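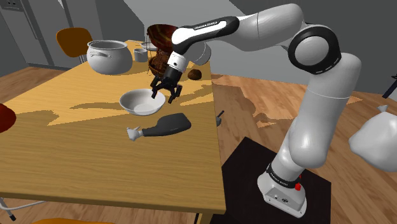

The arm at table height, bowl and bottle set out. Simulated kitchen, Trosville bench layout.

Home
What we do
Planning visits
Costs
People
Contact

About us

Lalus is a small planning office. We help kitchens, colleges and care providers work out whether to buy a robot arm, which sort, what it'll really cost and when to pay for it. Then we help them buy it. Or not buy it. Both have happened plenty.

Started in Satstead, in a room over a tile shop. Moved to Trosville when the stairs got too much for the demo crates. Still have the Satstead phone number, still works.

What we do, in short

Budgets mostly. A customer comes in with one figure in their head, usually the price of the arm. Fine, that's one line. Our standard sheet has 77 lines. Table, mat, gripper, spare fingers, power at the right spot on the wall, floor repairs, training days, cover for the staff who are on the training days, insurance, software renewals (read the second year price, please). Some lines come out at nought. We leave them in so you can see somebody looked.

Layouts. Before any money goes out we build your room on the computer and put the arm in it. Reach, table size, where the base goes, whether the fridge door still opens. Cheap to move a table on a screen. The rooms don't look fancy and the things on the table are whatever is in our object library that week — pots, bowls, a spray bottle, veg. Good mix of shapes, that's the point.

Timetables. Most of our school and council customers have to spend by a fixed date. February is our busiest month by miles. If you need a plan before the end of your year, ring us well ahead of that. 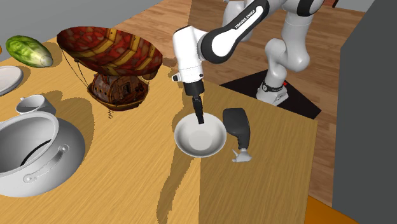 Gripper over the bowl, spray bottle alongside. Same room from another angle.

How we charge

A first planning call is free. After that:

Room layout, one table, one arm — 185 pounds
Full budget sheet with a written note — 223 pounds
Both, plus a day on site — 1000 pounds, travel in

No commission from makers or dealers. We've been offered it. Taking it would make the budget sheet worthless so the answer stays no. If a dealer tells you they're "working with Lalus" they mean they answered our emails.

Renting comes up alot. Our view, for what it's worth: rent if you've got a job you can't describe yet, buy if you can write the job on half a page. Second-hand is fine for the arm, less fine for grippers. Ask for the service papers before you ask for the price.

What we ask you for

Room measurements, wall to wall, and ceiling height
Table height. Measured, not guessed
A list of the things you want picked up, with weights if you can
Who'll be in the room while it's running
The real budget. We won't spend up to it

Send it in any form. Back of an envelope has been known. Photos help, a phone is fine.

People

Gheorghița Olteanu runs the office and signs off every budget sheet before it goes out. Came from hospital purchasing, where she bought beds, lifts and one very large dishwasher. Layouts are done by a team of three in the back room. Whoever draws your layout also comes on the site day, we don't hand you over half way.

The Marinescu sheet

People ask about the name. It's our 77-line budget form, called after the street the first office was in. Now on its fifth version. Version four had the training days in twice, if you've got one from then please ask for a new copy, we'll redo the sums free of charge.

Where we work

Trosville, Satstead and anywhere you can get to and back from in a day by train. Further out we do by phone and shared screen — works well enough for layouts, less so for floors. Someone has to go and look at floors.

Office open weekdays, nine till five. Closed for lunch when there's only one of us in. Visitors welcome but do ring first, the bell is tempremental.

Page last changed Sunday, November 24, 2019

Related pages

Buying or renting your first arm
What goes in the second year budget
Tables, mats and floors: a checklist
Getting three quotes that you can compare
Site days: what to have ready
Ask for the Marinescu sheet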